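How to Hang a Small Group of Prints at Home

I have been framing and hanging other people's pictures in Trenton for long enough that my own walls are a disgrace, so please take what follows as advice from someone who knows better than she does. A small group of prints is one of the nicest things you can put in a room, and you can do it in an afternoon with a pencil, a tape measure and a bit of patience.

Start on the floor. I mean this quite literally! Clear a space as wide as your wall, put down an old blanket so the glass doesn't scratch, and lay every piece face up. Move them about. Have some tea and move them about again. The first arrangement you like is usually too spread out, and you will find yourself nudging the frames together as the afternoon goes on.

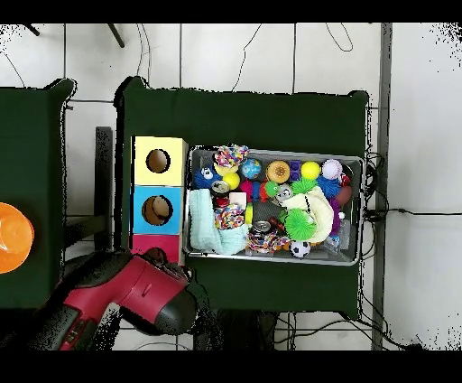

Pick one piece to be the anchor. It doesn't have to be the biggest, though it often is. When I hung a set of linocuts by Rostam Shirazi for a couple across town, the anchor was a modest little harbor view called Skutari, simply because it was the darkest thing in the group and your eye went there whether you wanted it to or not. Everything else settled down once we built out from it.

Leave the same gap between all the frames. I like 2 inches for small prints and a touch more if the frames are heavy. Cut a strip of cardboard to that width and use it as a spacer, both on the floor and later on the wall, and you won't have to do any arithmetic with a pencil in your mouth.

Next, trace each frame onto brown paper, cut out the shapes and write the title on each one. Measure from the top of the frame down to the hanging wire while you pull the wire up tight with a finger, and mark that spot on the paper. This is where the nail goes. 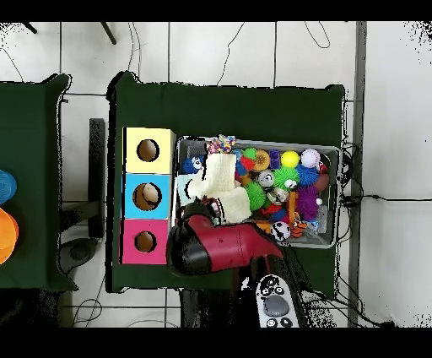
Tape the papers to the wall with painter's tape, beginning with your anchor. Its center should sit at around 60 inches from the floor if people will mostly be standing, and a little lower over a sofa or in a dining room. Then live with it for an evening. Pieter Rampersad, who taught me to cut mats, used to leave his papers up for a week, and I thought this was fussy until I put 30 holes in a plaster wall on Cele Street and had to fill a good half of them.

When you are happy, tap the nails straight through the marks, tear the paper away and hang the pictures. Put a small felt bumper on each bottom corner so the frames sit level and don't mark the paint.
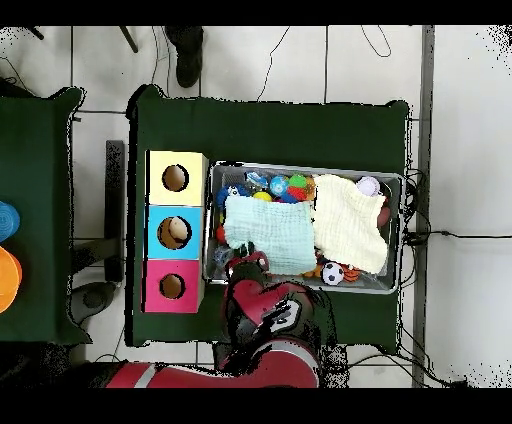 Color is the part people fret over most, and I would say fret less. Keep the mats all one shade and the prints can be as lively as they please. If you have a few bright pieces of the same size, try them in a single column with hardly any gap, like the yellow, blue and pink boxes up there against the dark green cloth. A deep wall color does the same job as that cloth, and pale or candy-colored prints look very fine on it. For a white wall I'd put the strongest color lowest and let the paler ones go above.

Check your wires once a year, and dust the top edges of the frames while you're up there with the stepladder.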